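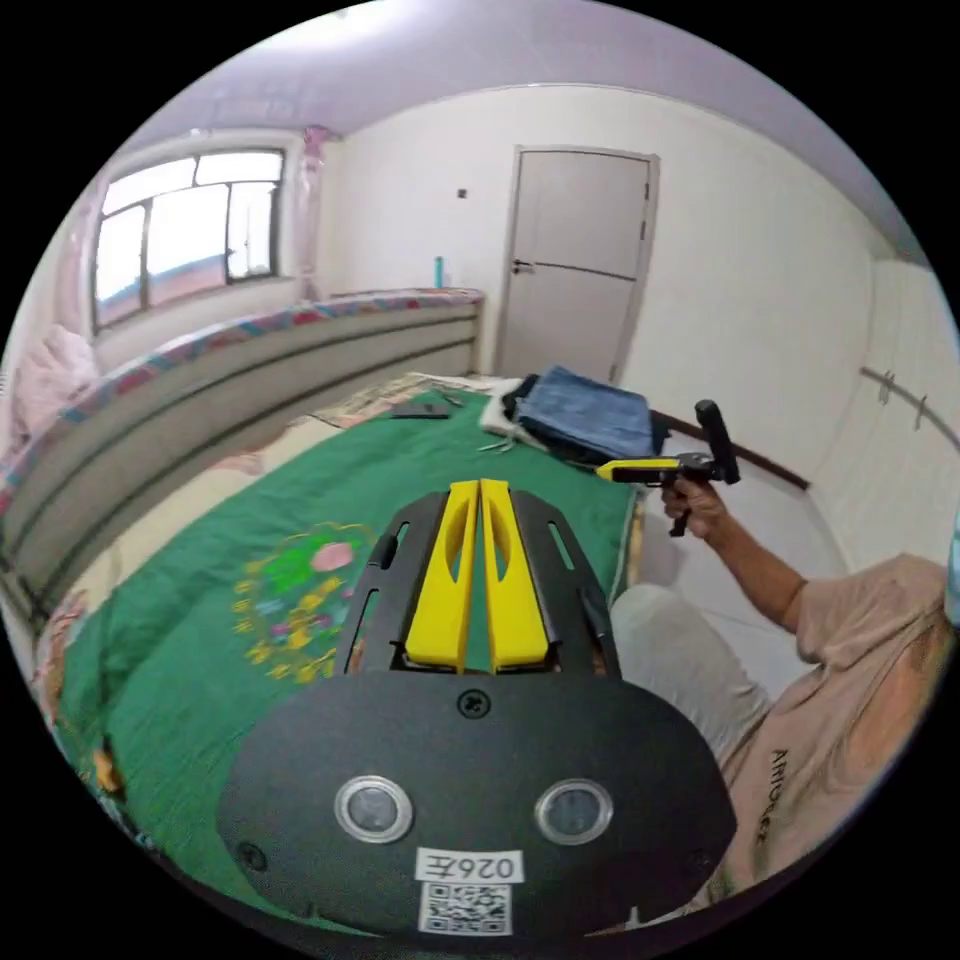

3.2 Close-focus resolution and depth of field

Resolution at short subject distances was measured separately from the infinity-focus results in Section 3.1, as the Vultex 33 mm lens shifts its rear group independently below 60 cm and its field curvature changes with it. Charts were shot at every full stop from f/2 to f/16, with focus set manually at the centre and left alone for the corner readings. Flat charts say little about how focus falls off along an object that recedes from the camera, so a second set of readings was taken from solid subjects. Long parallel edges are useful for this. In Figure 4 are two yellow fingers: each is flat with a tapered slot along its face, and the narrow gap between them gives a pair of edges whose contrast can be read at successive distances. Small printed matter, such as the black-on-white label reading 026左 and the square code under it, serves the same purpose at a single distance.

Figure 4. Parallel edges and fine print at short range.

Edge contrast was computed with the slanted-edge routine of Karabulut, modified to accept edges shorter than 60 pixels. At f/2 the centre reached 2655 line widths per picture height, and the corners were visibly softer. Stopping down to f/4 brought most of the corner loss back. The Vornenden adapter introduced a slight tilt, seen as a difference between the left and right corners, and its readings are excluded from the averages.

Lateral colour was low at all apertures. Longitudinal colour was not, and showed as green fringes behind the plane of focus until f/5.6. Songül Karabulut (personal communication) reports the same behaviour in a second copy of the lens tested with the Stirivska bench.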